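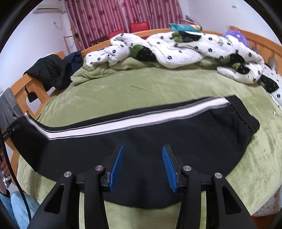 Etero is the garment-folding program of the Lindqvist laundry in Graltbridge, together with the pair of robot arms that came out of it. The name covers the software, the machines, the hand-held grippers used to teach them and, in the laundry's own usage, any delay on the folding floor. The program is best known locally for having been introduced to reduce handwork and for having begun with a great deal of it.

Background

Lindqvist washes and finishes clothing for sports clubs, hotels and private customers. Before Etero, its washing and drying lines were largely automated, while folding was done by hand at long tables. Flat items such as sheets went through a feeder. Everything with legs, sleeves or a drawstring went to a person.

Henrik Heitmann, then operations manager, proposed automating the second group after a trade visit to Sumanitz, where he had watched a machine fold the same towel for most of a morning. His proposal described clothing as "towels with additional features." The phrase was later printed out and taped above the sock bins, where it remains.

At the time the company employed 51 people, a figure that management promised would not change because of the program. It has not, although the jobs behind the figure have been moved around considerably.

Teaching phase

Etero learns from demonstrations. A folder works with a gripper held in the hand, picking up and laying down a garment with two padded fingers, and the recorded movements are used to train the arms. The first demonstrations were made at the laundry's own tables, which are flat, gray and well lit. The arms became good at folding on flat, gray, well-lit tables and poor at nearly everything else, including the same tables on a Monday, when the tables are covered in bags.

Raimo Suominen, the engineer in charge, moved part of the recording into ordinary bedrooms. Experienced folders were asked to carry on as they would at home. Several pointed out that at home they did not fold with a gripper, and one that at home she did not fold.

The second phase produced 2,337 demonstrations, of which 1,732 were accepted for training. The rest were set aside for reasons listed in a spreadsheet. The commonest entry is "hesitation." Remedios Montes, the senior folder, objected to the term in writing, stating that what the reviewers called hesitation was a person looking at a pair of pants before deciding what to do about it. The category was renamed "inspection," and the demonstrations stayed out for another month before being quietly put back.

Working conditions

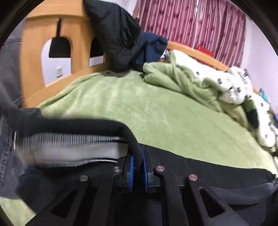 Folders taking part in Etero were paid their usual rate plus a recording supplement, negotiated by the shop steward, Rosalie Bachmann. The agreement sets out rest periods, since working through a gripper tires the wrist and forearm more than bare-handed folding does. It also has a clause on surfaces. A bed with a light green fleece blanket rumpled into ridges toward the headboard, and a white duvet bunched up along the side, counts under the agreement as a "difficult surface" and earns the higher supplement. Bachmann's original wording was "a bed," but the company held out for degrees of bed. Dark cloth on any surface is covered separately, in an appendix.

The skill itself proved hard to describe. Montes was asked to write a manual for new demonstrators and delivered a single page, most of it on waistbands. Her advice on athletic pants, to find the elastic first and let the legs follow, is still read out to newcomers. Suominen's group wrote a longer manual, which is used to level a cart.

Effects on the workforce

The two arms entered service on the night shift, where they fold plain shirts and pants. Mixed loads, baby clothes and anything with a hood are passed to the day shift in blue crates. The number of garments folded by hand has fallen, and the average hand-folded garment has become more annoying, as the easy ones are gone. Folders had relied on the easy ones for rest and conversation. A rotation was brought in so that no one spends a whole shift on hoods.

New duties have also appeared. Ashraf Benmoussa, previously a night folder, became the first "arm attendant," a post that consists of clearing dropped garments, wiping finger pads and pressing a green button to confirm that he is present. He has described the job as lighter on the back and heavier on the patience. His request for a chair was approved after the company established that attending could be done sitting down.

Younger staff have generally been more willing to record demonstrations, and older staff more often asked to. This led to a dispute over credit. Montes and several colleagues argued that the arms fold in their manner, down to the small tug at the cuff that Montes gives before turning a leg in. The company's position was that the tug came from the data. Under the settlement, demonstrators receive a yearly payment for as long as their recordings remain in use, and Montes's tug is known in the maintenance log by her initials.

Reception

Customers have for the most part not noticed. A hotel in Sumanitz complimented the laundry on its improved shirts during a week when both arms were switched off for repair. Heitmann passed the compliment on to the engineering group, and Bachmann passed it on to the folders.

Etero does not fold fitted sheets. A trial was announced for September and later removed from the calendar.

See also

Lindqvist laundry
Graltbridge, industry and trades
Hand folding
Fitted sheet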